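Library > Building Services > Water in the Home > Chapter 5

Chapter 5: Where household water goes

Most people who are asked how much water they use think first of drinking and cooking. Those two together make up a very small share of the total. The larger share goes to washing bodies, washing clothes, flushing toilets and, in dry districts, keeping a garden alive. This chapter looks at each of those uses in turn and at how they are measured.

The chapter assumes you have read Chapter 2, on mains supply and pressure. If you are unsure of the difference between static pressure and flow rate, go back to it before you start the exercises.

5.1 The Darska survey

Many of the figures used in this book come from a household survey carried out in the town of Darska. The survey covered 152 homes, and a meter was read at each one every morning for a full year, starting in December. The town has 1,209 metered connections in all, so the sample was a fair size for a place of its kind. Homes with a bore or a rainwater tank plumbed to the house were left out, as their meters would not have shown the whole picture.

The survey was planned by Fares Najjar, who had earlier worked on leak detection in the neighbouring district of Gositz. He asked each household to keep a diary alongside the meter readings. People wrote down when they ran a bath, put on a load of washing or watered the garden. The diaries were patchy. Some households filled in every line and others gave up after the first fortnight. Even so, they made it possible to match peaks in the readings to particular activities.

One early result was that the bathroom used more water than the kitchen and laundry put together in most of the homes without a garden. For that reason the bathroom is treated first.

5.2 The cistern

A toilet cistern is a simple store. It holds a set volume of water above the bowl and lets it go quickly when the flush is worked. The speed of the release matters as much as the volume. A slow trickle of the same amount of water would not clear the bowl.

The main parts are the inlet valve, the float, the flush valve and the overflow. When the cistern empties, the float drops and opens the inlet valve. Water enters until the float rises to its set height and the valve shuts. If the valve does not shut fully, water keeps entering and runs away through the overflow, which in many modern cisterns leads straight into the bowl. A leak of this kind makes little noise and can go on for months.

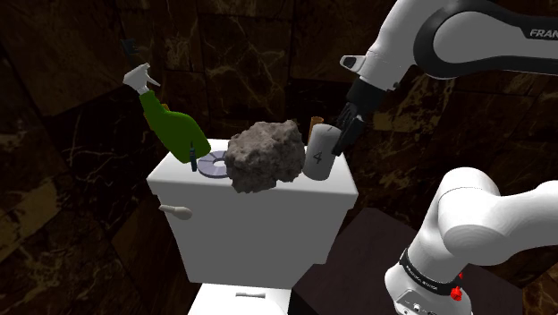 Older single-flush cisterns release their whole contents every time. A dual-flush cistern gives the user a choice between a full flush and a part flush. Savings depend on people using the part flush when it will do, and the Darska diaries suggested that visitors and small children often pressed whichever button was nearer.

To check for a slow leak, put a few drops of food colouring in the cistern and leave it for half an hour without flushing. Colour in the bowl means the flush valve is letting water past. The usual cause is a worn rubber seal, and replacing it is a short job once the water has been turned off at the stop tap.

5.3 Terms used in this chapter

Base flow: the flow recorded when nothing in the house is meant to be running. Overnight readings are used to find it.

Draw-off: any single use of water, from the opening of a tap or valve to its closing.

Peak hour: the hour of the day with the highest total use across all the homes in a sample.

Section 5.4 deals with showers and baths, and begins with the method for measuring the flow rate of a shower head using a bucket and a watch.

Filed under: Plumbing and water supply, Student texts

Contact the publisher | Copyright Ukiline Press | Back to top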